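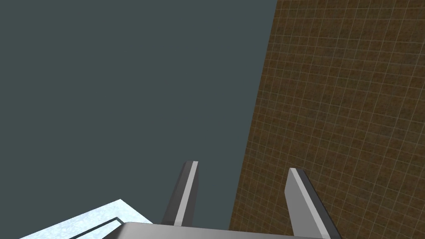
Takard gallery: wrist view, simulated cell

Takard is a set of recorded manipulation examples made in simulation by the Eglītis group for training grasping and placing policies. The gallery covers the wrist view. Overhead and side views are kept on separate pages. All rendering is done in Clavix with the default smooth shading and no added sensor noise.

Wrist view, fingers open
Parallel gripper with nothing between the fingers. Brown tiled surface to the right, plain slate-grey background to the left, and a corner of the speckled pale blue surface at the lower left.

Notes on the view

The wrist view travels with the gripper. The fingers therefore stay near the same place in every recording while the rest of the cell swings round them, and a change in the background is often the only sign that the arm has moved. Policies trained on this view alone tend to learn the approach well and the long transfers badly.

Each finger is shaded in two tones, with light grey on the inner face and charcoal on the outer. The contrast was added in the second revision of the gripper model. With a single tone, the fingertips were hard to separate from the background at low resolution, and small changes in opening were lost.

The slate-grey area has no texture. Where the view contains a lot of it, there is little for a visual encoder to fix on, and position estimates drift. Recordings of this kind are kept. They are marked "sparse" in the index and can be left out at load time.

The grid lines on the brown surface are thin and close together at a steep angle. When images are reduced in size without filtering they break up into false patterns. Use area averaging. Nearest-neighbour sampling should be avoided for this view, including for quick previews, which have a way of ending up in training folders.

How the examples are recorded

An operator drives the gripper with a hand controller. Position, rotation and opening are sent as targets, and the simulator moves the arm towards them within its joint limits. What is stored at each step is the target and the state reached, as two separate fields. Earlier releases stored only the state, and anyone comparing results with those should read the change log first.

A recording is called an episode. It starts when the operator presses the start key and ends on success, on a manual stop, or at 900 steps, whichever comes first. Episodes that reach the step limit are labelled as timed out and are not counted as failures in the summary tables.

A session is 60 episodes. The operator sees the wrist view and the overhead view side by side while driving. The side view is rendered afterwards from the saved states, so it has no effect on how the operator behaves.

Start positions are drawn at random inside a fixed volume over the work area. The gripper may start at a tilt. Large tilts produce views in which the work surface is nearly out of sight, and the first part of such an episode is spent bringing it back. These opening movements are left in. Trimming them was tried on the Brorkum subset and gave policies that could not recover when started from a poor angle.

What is stored

Wrist images, one per step, lossless.
Overhead and side images, one per step, compressed.
Joint positions and velocities.
Gripper opening, as a fraction of full travel.
Operator targets.
Contact flags for each finger.
A text label giving the task instruction.
An outcome label: success, failure, timed out or discarded.

Contact flags come straight from the physics engine. They are exact, and no real gripper will supply anything so clean. They are meant for checking and for sorting episodes. If they are used as policy input, say so when reporting results.

Checks before release

Every session is replayed from its saved targets and the end state compared with the one recorded. A mismatch beyond tolerance sends the session back. In the July release 62 episodes were removed at this stage. Most were traced to one fault, a dropped controller packet that left the opening target at its previous value for several steps.

A second check looks at the images. Blank renders, repeated images and images with missing surfaces are found by script. A person then goes through the flagged ones. The script is over-keen on views with a large plain area and flags many that are perfectly sound, so no image is removed on the script's word alone.

Outcome labels are set by rule from the final state and then read over by hand. Where the two disagree, the hand label is used and the rule label is kept in a second column.

Known faults in the wrist view

Surfaces very close to the viewpoint can be clipped. The result is a clean straight hole with the background colour behind it.

Shadows are off in all 3 lighting presets. Depth close to the fingers has to be judged from overlap and size. Operators reported this as the main difficulty when lining up a grasp, and their approach paths are slower than in the shadowed trial set.

Surface textures repeat. The speckle on the blue surface is a tiled pattern, and a large enough model can use it as a position marker. A variant with a random texture offset for each episode is in preparation. Until it is out, results on held-out surfaces should be reported beside results on the standard ones.

The opening value and the rendered finger gap can differ by one step. The value is written before the image is drawn. Shift the opening column by one when the two must agree.

Using the images

Images may be reproduced in reports and teaching material with the project name and release month. Please keep them uncropped where space allows. The gripper sits low in the wrist view, and a crop from the bottom removes the palm, which readers need in order to make sense of the finger positions.

Colour values are part of the data. Do not adjust contrast or brightness in figures that are compared with model output.

Faults in single images should be reported with the episode number and step number. A screenshot without these cannot be traced.

Page last revised 30 April 2024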